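Brivden Desktop Refurbishing: FAQ

**How should the tower sit?**
On its side, panel off, board facing up.

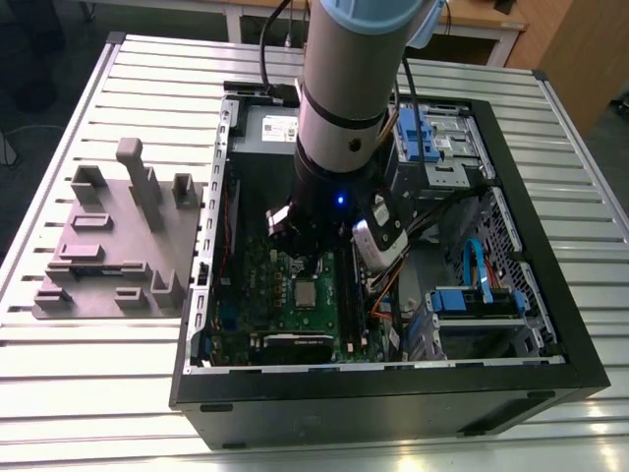

*Tower on the slotted bench, CPU in its socket.*

**When is the socket checked?**
With the retention bracket raised. Look across the contacts under a lamp.

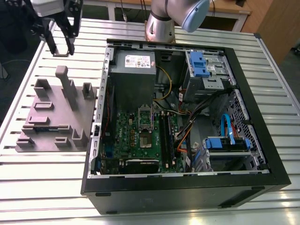
*Socket empty, bracket up.*

**Do drives come out first?**
No. Blue clips stay closed until the board is done.

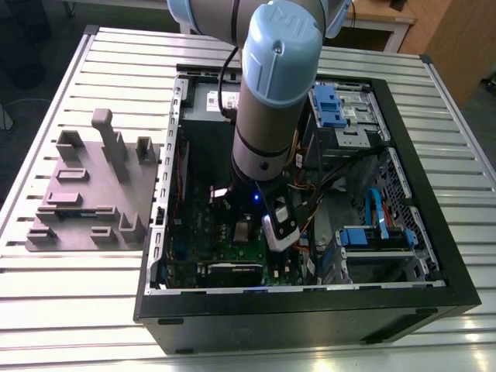
*1 min read*

**Is the power supply opened?**
Never. Units over 400 W go to Farkine for testing.

**Is memory reseated?**
Yes, one module at a time. Press until both latches close. 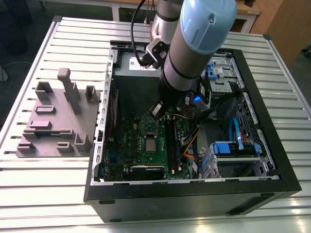
Then log the slot order and refit the side panel.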